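Why I still go to Lulbridge on a wet afternoon

I have been meaning to write something about the end of the season for weeks now, and every time I sit down the kettle goes or the phone goes, and then it's bedtime. So forgive me if this wanders. It was always going to wander.

For anyone new to the blog, I follow Lulbridge, women's first team, and have done for long enough that my scarf has been mended twice. We play at the end of a lane with allotments on one side and a tyre place on the other, and when the wind is in the wrong direction you can smell both. The club sent out its end-of-season letter in May, and it said that our best home crowd was 922, for the Clillemside match. I was one of them, and I want to tell you about that match properly, because what I wrote on the night was mostly capital letters.

You'll remember (or you won't, and that's fine) that we went into it needing a point to stay up. Clillemside needed all three to go up as champions, so they had brought three coaches and a drum. I have nothing against drums. I do think that whoever is playing one ought to have a rest now and then, if only for the sake of the people in the row in front, but they were a friendly lot and one of them lent me a pen for the raffle.

The team news came through just before I left the house, and it was worse than I'd feared. Natanael Guimarães, our manager, had left out Valquíria Barbosa. I read it twice. Valquíria has been the heart of our midfield since she came, she takes the corners, she shouts at everybody, and I'd have said she was the first name on any team sheet. There was talk of a row on the training ground, and talk of a knock to the ankle, and by the time I'd got to the turnstile there were four different stories going and I'd heard all of them from people who were quite certain.

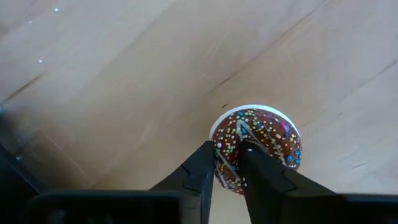

Natanael didn't help matters by saying very little beforehand. "I picked the team I trust for today" was the whole of it, as printed in the programme notes online, and you can read that kindly or unkindly depending on what sort of week you've had. I read it unkindly until half-time, and I'm a bit ashamed of that now.

What he'd done was put Huiling Xie in the middle instead. She's a winger! She has been a winger all her life as far as I know, and a quick one, and I couldn't see the sense in taking the quickest player we have and asking her to stand about in the mud near the centre circle. For the first quarter of an hour it looked every bit as daft as it sounded. She was caught on the ball twice, Clillemside hit the bar from the second one, and the man behind me said something I won't put on here because my aunt reads this.

They scored after that, and it was a lovely goal, I have to be fair. A long pass out to the left, one touch to bring it down, and a low cross that our centre half could only turn on to the post and in. She sat on the ground for a moment afterwards and Princess Umali came all the way out of her goal to pull her up by both hands. I thought that was well done. Princess is very good at that kind of thing, and I don't think goalkeepers get enough credit for the walking about and the quiet words.

Then the rain came on properly, and I don't know whether it was the rain or whether Clillemside had begun to think about the trophy, but the game slowed down, and once it slowed down Huiling started to find it. You could see her working out where to stand. She stopped trying to run past people and began giving the ball early and moving, giving it and moving, and suddenly their two big midfielders were turning round all the time to see where she'd gone. I turned to my neighbour and said, well, perhaps he knows something after all, and my neighbour, who had been calling for the manager's head since the warm-up, said he'd never doubted him.

We went in one down. The tea was stewed and the queue was out past the corner flag, so I stayed where I was and ate a cheese sandwich from home under my hood. I find half-time the hardest part of any match that matters. While they're playing you've at least got something to look at. 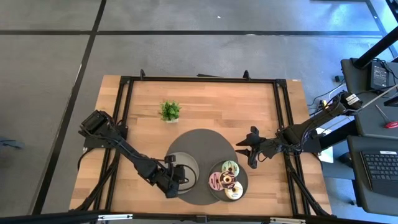 So did Valquíria get on in the end?

She came on in the 64th minute, to a noise I haven't heard at our place before, and she and Natanael had a quick hug on the touchline before she went.

I've thought about that hug a good deal. If there had been a row, it was over by then, and if there hadn't, then all those stories at the turnstile were so much hot air, and I'd swallowed my share of them. She went straight into the middle and Huiling went back out to the wing, and it was as though somebody had opened a window. Clillemside had spent an hour getting used to one thing and now had two others to deal with, with tired legs and a wet pitch and their drum gone a bit soggy.

The equaliser wasn't pretty. Valquíria took a corner from the allotment side, it came off a shoulder and then a knee, and Lucimara Medeiros put it in from the sort of distance I could manage myself. Lucimara had played every single minute of the season up to then, 2711 of them going by the club's letter with the added time left out, and she hadn't scored once. Not in the league, not in the cup. She's a right back who doesn't care for going past halfway, and I still don't know what she was doing up there. She ran the full length of the touchline with her arms out and then had to be reminded that the game was still going on.

After that it was just hanging on, really. There were long stretches where I couldn't tell you what happened because I was looking at my shoes. Princess made one save low down to her right that I did see, and I've seen it again since on the club's page, and it's even better than I thought. The ball takes a nick off somebody's heel on the way through and she's already going, and she changes her mind in mid-air, or her hand does. Clillemside's captain stopped and clapped her. They missed out on the title because of that save, so I thought it was big of her.

The whistle went and we'd stayed up, and people I've nodded to for years without ever learning their names were hugging me. I hugged the man with the language. I believe I hugged a steward.

Now, a few of you have asked in the comments what I make of the whole business of leaving out your best player for the biggest match of the year. I've gone back and forth. I do think he might have told people a little more. Supporters will always fill a silence with something, and what we fill it with isn't usually kind, and it can't have been nice for Valquíria to have her ankle and her temper talked over by every soul in the pie queue. On the other hand it was his team to pick and he picked it, and he stood in the rain without a hat while people told him what they thought of it. Had we lost, I'd be writing a very different post and it wouldn't be a fair one.

What I'd like, if anybody from the club ever reads this far, is for Huiling to have a few more goes in the middle when the new season starts. Let her try it in a friendly, when nothing's hanging on it. The Pimentel game would do nicely, as they always come for a kickabout before the season proper and nobody minds the score. And please could something be done about the tea.

As for me, I've put my name down for the supporters' draw again (100 tickets, and I have never won so much as a pair of socks), and I've promised to go with my cousin to see Arnine play their first home match, which means two buses and a change at the station. I'll take the mended scarf all the same and keep it in my bag.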